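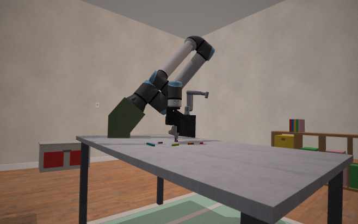
Desk top sagging in the middle, flip it or brace it?

25/08/2022, posted by Morenike Iyamu
Print | E-mail

Long desk, legs only at the ends. Dips in the middle now, nearly 2 inches. Can I just flip the top over? Renting so no screwing into the wall. Need it sorted before classes start.

Lawal Balogun
Flipping works for a while, then it sags teh other way. Get a steel angle bar, screw it underneath along the back edge. Short screws!! Check how thick the top is first. Did mine in August, still flat.

Omolara Mohammed
just put a file cabinet under it

Elibariki Urio
What Lawal said, but take everything off and prop the middle up level before you put the bar on. Otherwise your locking the bend in. I used 8 screws, pre drilled.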